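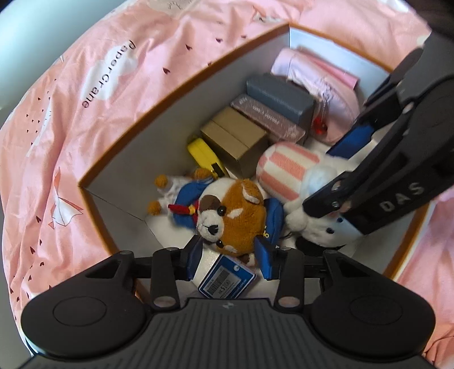

Ursina Rainer objected, on reading the first version of this section, that a mixed box is a failed category box, and that its contents should be coded item by item and the container left out of the analysis. We kept the container as the unit. Her objection is taken up again at the end of 4.2, where the item-level counts are given.

Figure 3. Mixed box with a cardboard body, set on a printed bedsheet. Plush toys, small boxes, a pouch and a folded cloth item share the interior.

4.2 Mixed boxes and their internal order

A box was coded as mixed if it held items from three or more of the classes in Table 2 (textiles, toys, boxed goods, pouches and cases, paper, loose hardware). Of the 300 boxes recorded in 30 households, 200 met this definition. The remainder were single-class or two-class boxes and are treated in 4.3.

Mixed boxes are usually described in the home storage literature as unsorted. The records do not support this as a general statement. In most of them the contents were divided by shape. Rigid items with flat faces stood or lay against a wall of the box, and soft items took up the space left over. Figure 3 shows the pattern clearly: the small boxes form a row with a pink fabric pouch, a folded light pink cloth item is wedged against the rear wall, and the red panda plush lies face up in the middle. Two of the boxes in the row are tan cardboard, placed side by side. A yellow plastic object with a rounded shape occupies the left end, against the wall of the box.

We call this arrangement a back row. It was coded as present when rigid items formed a single line parallel to one wall and the rest of the floor area was given to soft or irregular items. Two coders, Bontu Beyene and Farzad Mazandarani, worked independently from the same records. They disagreed on 17 boxes, nearly all of them shallow trays in which the items lay too far apart to form a line. Disagreements were settled by Tincuța Preda.

Plush toys need a separate remark. They are light, they compress, and they have no stable resting face, so they can be placed last without disturbing what is under or behind them. In the interviews, however, several householders gave a different account. They said that toys go where they can be seen when the box is opened – the face turned up, clothing (if any) pulled straight. We recorded orientation for each toy but did not code it as deliberate, as the records give no basis for separating a placed toy from a dropped one.

The surface under the box was also noted. Beds were the most common sorting surface in the Tasside sample, floors in the Trudov sample. A bed offers a large clear area at a convenient height, but the mattress gives under load and a tall box may lean. Cardboard boxes with a stiff rim were less affected than fabric bins.

As to the objection above, item-level coding was carried out on the Trudov subset as a check. It reproduced the class frequencies in Table 2 and lost the back row entirely, the position of an item relative to its neighbors being absent from the item record. Rainer's scheme is therefore reported in Appendix B only, with the class definitions unchanged.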